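Notes from the bench: two grippers, one arm

I promised last time that I'd stop talking about cable routing and get to the fun part, so here we go. The Bramero gripper finally made it onto the arm, and I've spent most of December swapping it back and forth with the old Sternedwood one to see which of them I'd rather live with. Swapping takes me about 6 minutes now that I've stopped dropping the screws into the base. (There is still one in there. I can hear it when joint two moves.)

On paper they're pretty close. Both are parallel-style, both run off the same controller, both came with a manual that skips the page you need. The Sternedwood has rubber pads and closes in one firm go, like a stapler. The Bramero has plain flat metal faces on a pair of linkages, and you can set how hard it squeezes on a scale from 0 to 300. I have no idea what the units are. I wrote to ask and got back a very friendly message with a link to the same manual!

I figured hard things would be the interesting test, so I started with blocks, and both grippers handled blocks just fine all afternoon. Boring! Soft things are where they split up. A stuffed animal gives way under the fingers, the motor current creeps up instead of jumping, and the Sternedwood just keeps on closing until it runs out of travel. The Bramero stops when it reaches the number you gave it, and for the plush tiger I ended up liking 62.
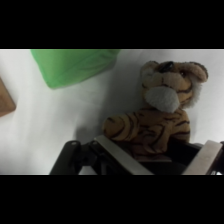

Anything lower than that and the tiger slid down during the lift, usually nose first. Higher and it held on great but came out with a waist. I also found that going in around the body works much better than grabbing the head, which is big and round and wants to roll away from you. Bags and thin fabric are a different story and I don't have a good setting for those yet - the metal faces are slick, and a single layer of anything slips right out. I may try a strip of shelf liner on one side.

The wrist camera stayed put through all of this, same little Wu as before. I did have to redo the calibration after each swap, because the Bramero is longer and the fingertips land in a different spot in the view. If you're using the Brotivwood mount, loosen the lower bolt first or the whole thing tips forward and you start over. Ask me how many times.

So the Bramero is staying on for now, and the Sternedwood goes back in the drawer until I need something squashed. Next up is the shelf liner, plus a go at the slower closing speed, which I keep forgetting exists. If you've got either gripper and a setting you like for thin cloth, please write in, I'll happily steal it.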